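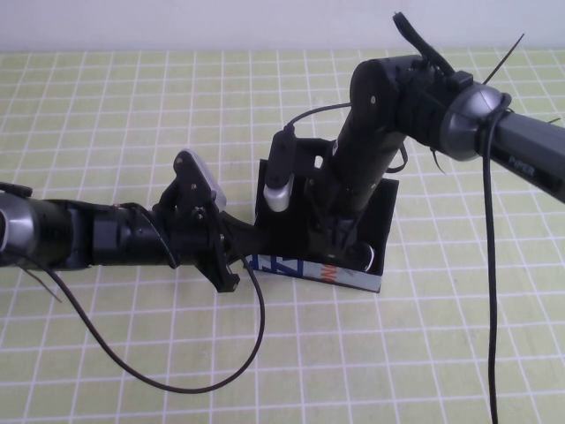
Fig. 1. Two-arm setup on the gridded mat, both arms at the black bracket.

Courses > Robot Learning > Unit 4 > Handouts

Gathering demonstrations
Notes by Kári Thoroddsen, revised 2020-06-18

A policy trained by imitation copies what is in the examples, including the bad habits. Most of the work in this unit is collecting, and the training run at the end is short.

Terms
Episode – one attempt at the task, from start pose to stop.
Operator – the person driving the arms.
Split – which episodes are for training and which are held back.

The Juhl set, which you will use for the lab, has 2,000 episodes. Of these, 900 were driven by one operator, Heriberto Rosales. Keep that in mind when you choose your split. If his episodes land on both sides, your test score will look better than it should.

Before recording
Check that cables can follow the arms through the full reach.
Move the start position between episodes. The mat grid helps you spread positions evenly.
Write down the operator and the task name.

Failed grasps: keep them and label them. In the December set nearly 400 failures were deleted by hand, and the policy trained on the rest did not recover well after a miss.

Reading for next time: the Firkine lab notes, sections 2 and 3. Bring one question on operator bias.

Filed under: Handouts, Data collection, Manipulation
3 comments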